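Trisik Hand Kit

The Trisik Hand Kit is a hand-held gripper set sold and rented by Lurdale, a supplier of robot training equipment based in Umville. It is used to record how a person handles everyday things, so that a robot arm with the same type of fingers can later be trained on the recordings. The kit is known mostly for its use with cloth and bedding. It is offered in a single version and in a paired version for two-handed work.

Design

Each unit has two curved black fingers which are joined to a flat white base plate by round pivots. The fingers are made of several segments held with hex-socket bolts, and the user can change a worn segment at home with the key from the box. A wide-angle camera looks over the fingers from behind. Its picture is round and strongly bent toward the border, and straight things such as a headboard or a wall edge come out as curves. Lurdale says in the manual that this view was chosen so that the finger tips and the far side of a bed can be recorded together.

The unit has no motor. The fingers close when the user presses a lever in the handle, and the opening is measured and saved with the video.
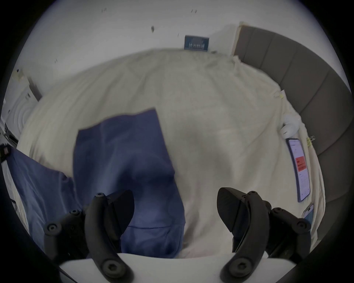
Folded blue cloth on a cream sheet, with the gripper fingers open.

Use with bedding

Soft goods are a difficult subject for robots, as a cloth takes a new shape each time it is touched. The Trisik course for home users begins with one folded cloth on a made bed. The user brings the fingers to the cloth, closes them on one layer, lifts, and puts the cloth down in a different position. Later lessons add pillow covers, towels and a full duvet.

The course does not ask for a cleared room. Small items of daily life, for example phones or earbuds, may stay on the bed during a recording, and Lurdale accepts these files in the same way as others. The buyer's guide advises a cloth of a different colour from the bedding, because the edge is then easier to follow in the video.

A standard home package contains 243 short tasks. The list can be finished in any order, and a task can be repeated when the grip was lost.

Paired version

In the paired version two units are recorded on one clock. It is meant for tasks such as spreading, stretching and folding, where one hand must hold the fabric while the other moves. Setting up the pair takes longer than the single unit, and both units must be started again if one of them loses the signal. 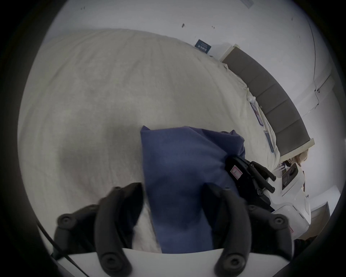
Blue cloth on a cream-white duvet, with a second gripper at its right edge.

Rental and price

The single version is rented by the month for 38 dollars and can be bought for 922 dollars. The paired version is only rented. Delivery inside Umville is free, and the help line is closed on Sunday.

Reception

The kit was reviewed by Chuensuk, a newsletter for small robotics workshops, which tested the paired version during February. The review praised the finger pads, which held thin cotton without leaving marks, and found the course easy to follow. It was less satisfied with the weight of the unit in longer sessions, and with the manual, where the chapter on calibration comes after the chapters that need it. Lurdale moved this chapter to the front in the next printing.

The first production run was 4,000 units.

See also

Cloth folding
Wide-angle lens
Robot gripper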